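How to Sort a Tableful of Paper Cups and Get Them Back in the Holder

Filed under: Tea Points and Other Small Battles

Most guides to paper cups stop at "place cups in holder", which is fair enough if your cups came in a sleeve and stayed in it. Mine rarely do. I look after the drinks table at the Prindbridge open days, where 2,004 paper cups went through my hands in January alone, and a good many of them spent time lying on their sides first.

The method below is for clean, unused cups that have got loose. Anything that has had tea in it goes in the bin, however lightly it was sipped.

What you need

A table with some space on it
A cup holder with an open front
Two clean hands
A bin bag for the rejects
A cloth for the holder

As for the holder, I have used the Varkine, which is tall and thin and falls over if you look at it sternly, and the Nandska, which is squat and takes several stacks side by side. The squat sort wins. Whatever you buy, get one with an open front, so you can see what's in it without putting your face in the top.

Step 1: Wash your hands

People will be drinking out of these. Wash, dry properly (damp fingers leave soft patches on the rims) and then don't touch your phone.

Step 2: Wipe out the holder

Take everything out, including the odd cup that has been at the bottom since the last manager. Wipe the corners. Paper dust gathers in there and comes out later in somebody's coffee. Let it dry with the front open while you get on with the next bit.

If the holder is already partly full and the stacks look clean and straight, you can skip this and top it up. I won't tell anyone.

Step 3: Get the cups on the table

Tip them out gently from the bag or box and spread them until they are one layer deep. Stand a few up if they'll stand. The rest will roll about, and there's no point arguing.

Step 4: Start with one in each hand

The beginner's mistake is to pick up one cup, walk it to the holder, admire it, and go back for another. Use both hands. The time you save over a box of 300 is enough to drink something, ideally from a mug.

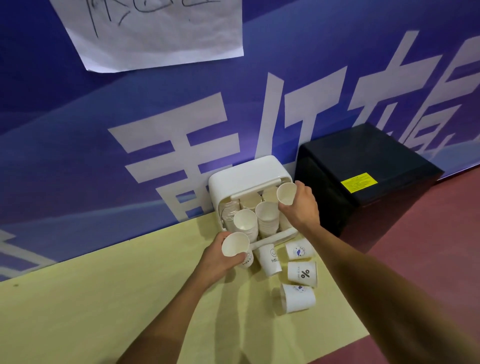 A cup in each hand, with more waiting beside the holder.

Hold each cup low down, on the outside. Fingers inside the cup are quicker, and everyone does it when they think they're alone. Try not to. Glance into each one as you lift it: you are looking for dust, dents and small insects.

Step 5: Decide how fussy to be about patterns

Mixed packs are cheerful and a nuisance. Chuang mixed cups, which we buy because they were on offer once and habit did the rest, come with all sorts of printing on them, and there are two schools of thought.

The first says to sort by design, so that each stack matches. It looks very smart for as long as it takes the first visitor to dig out the one they like. The second says a cup is a cup. I belong to the second school on working days and the first when I'm avoiding something else.

If you do sort, clear a strip along one side of the table and make a separate row for each design. Turn the printing towards you so that you aren't picking the same cup up three times to see what it says.

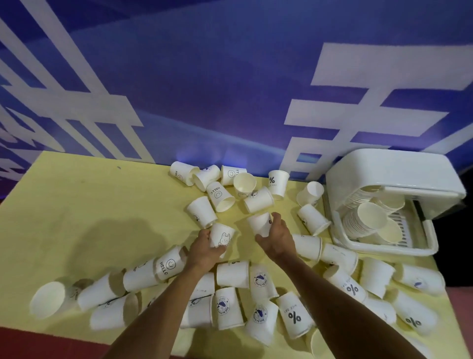

Work from one end of the pile to the other. It's tempting to go for the easy ones, the upright ones in the middle, and leave the awkward ones to the last, but then you end up chasing single cups round the edge of the table like a person herding very light sheep.

Step 6: Check the sizes

Two cups can look the same and differ just enough to jam. Nest one inside the other and give it a slight turn. If it drops in with an even gap at the rim, they belong together. If it sticks halfway or disappears to the bottom, they don't, and forcing the matter gives you one ruined cup inside another.

Step 7: Build short stacks first

Make little stacks on the table, no more than a hand's length each, then join them. Let each cup fall into the next under its own weight. Pressing down feels tidy, but tightly packed cups come out in fours, and your visitor will take one and leave the other three on the windowsill.

Step 8: Load the holder

Fill the back first and work forward. Keep one hand near the holder while the other brings the cup over, and put each stack in straight. A stack that leans on its neighbour will look fine until the neighbour is used up.
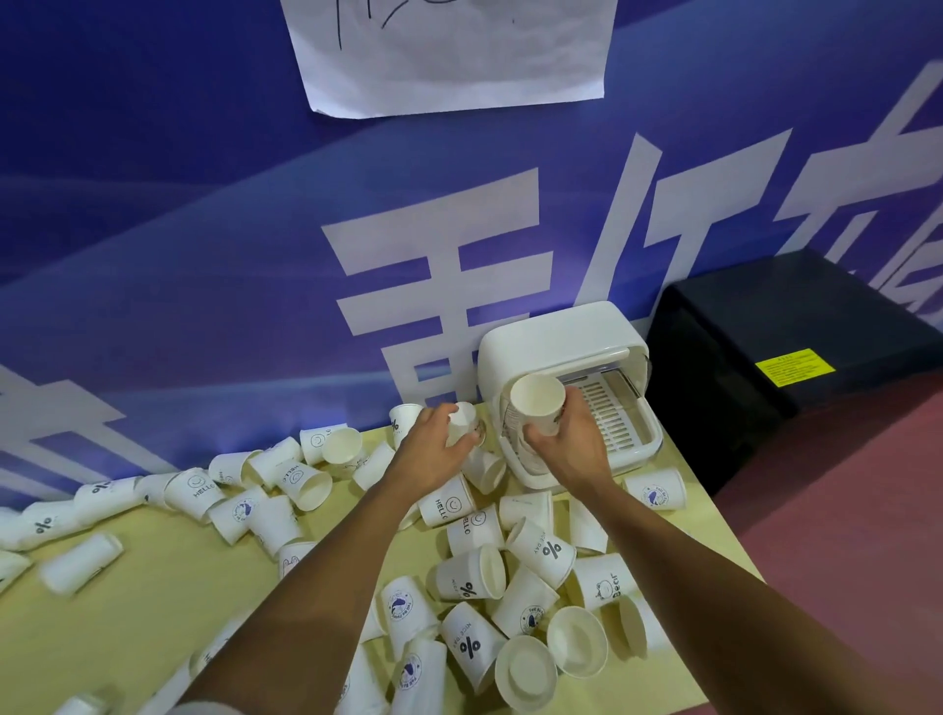
Stop before the holder is crammed. You should be able to get a finger down the side of any stack. If there are cups left over, put them back in their bag, fold the top over twice and keep it somewhere dry, well away from the kettle.

Things that go wrong

The cups won't separate. Hold the stack loosely on its side and roll it between your palms. Don't blow into it, please.

The holder slides about. It's too light or the table is too smooth. A square of non-slip mat underneath sorts it out.

One stack empties long before the others. People take from whichever side they arrive at. Turn the holder round halfway through the day, or move the milk.

A cup has a crease at the rim. It will leak, always down a sleeve. Use it for pens.

You have one left that fits nowhere. I have had the same one since we opened. It lives on top of the cupboard with the spare stirrers, and holds the drawing pins.

Page last updated 11 June 2023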